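From: Iara Fuentealba
To: the Small Kitchens list
Subject: Re: [smallkitchens] Tablecloths, do people still bother?

Telma Cisternas wrote:

> We've just moved into the new flat and the table is pushed up against
> the wall, so it's where we eat and also where everything else gets
> dumped. My mother keeps telling me to get a proper cloth for it. Does
> anyone still use one every day? I had a white one years ago and it
> looked awful by Wednesday every single week. Also what do you do with
> all the bits that live on the table when it's time to lay it? I've got
> 71 cm from front to back and I can't fit two plates and the fruit bowl
> without something going on the floor.

Hi Telma, and hello everybody else,

Yes! Every day, and I'd be lost without it. I went through the white cloth stage too and gave up after a beetroot incident that Macarena will remember (she was the one holding the beetroot). What changed things for me was going for a pattern. A busy print hides a lot more than you'd think, and if it's a cheerful one you don't mind looking at it over your porridge.

Mine is pale yellow with little orange cartoon animals all over it, brown patches on them, each one sitting above a sort of cake or dish with a blue edge. I've had arguments with my nephew about whether it's a cake. I got it in Cáceres when we were over visiting Horacio, from a stall that did mostly oilcloth and aprons, and I paid more for it than I meant to, but it's been through the wash I don't know how many times and the orange hasn't gone dull yet. I do it at 40 with the tea towels and hang it over the door.

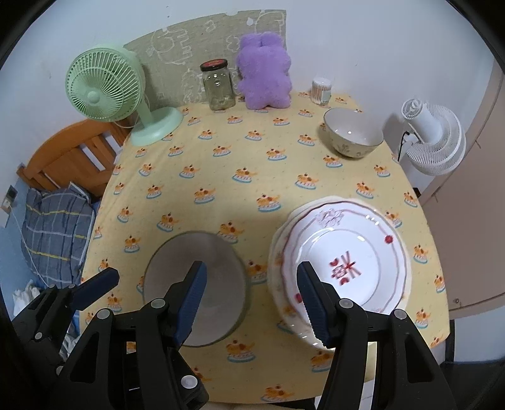 My table against the wall, yellow cloth on, green fan at the back

As for the bits, I'm probably not the person to ask, because I don't clear mine off! I just push everything to the back and lay the places in front. The fan has to stay because the kitchen gets stuffy the minute a pan goes on, and I like it at the left where it doesn't blow straight on the food. The cotton swabs have no business being on a table where people eat, I know, I know, but that's where I look for them. And the fluffy purple fellow stays put whoever's coming to dinner.

What does help is keeping to one row along the wall. Once there's a second row in front of the first you've lost the table, and it creeps up on you. I have a go at it every couple of weeks and see what's wandered in. Last time it was a bicycle lamp and 2 lots of takeaway menus.

With 71 cm you should be all right for two people if you sit side by side facing the wall, or one at each end. We did one at each end for ages in the old place. I'd move the fruit bowl to the windowsill if you've got one, or the top of the fridge. A deep bowl takes up a surprising amount of room once there's a plate next to it.

One thing about size: get the cloth longer at the front than at the back. If it hangs down much on the wall side it gets trapped and then rucks up every time somebody leans on the table. I pull mine forward and tuck the back edge in.

Dwayne, was it you who had the clips from Lellov? I bought the cheap sort and they ping off if you so much as look at them. If yours are still holding I'd like to know which size, my table top is quite thick.

I've also got a blue checked cloth sitting in a drawer that's too short for this table but might do yours, Telma. Let me know how long yours is and I'll measure it when I'm home tonight. You'd only have to pay the postage.

Love to all,
Iara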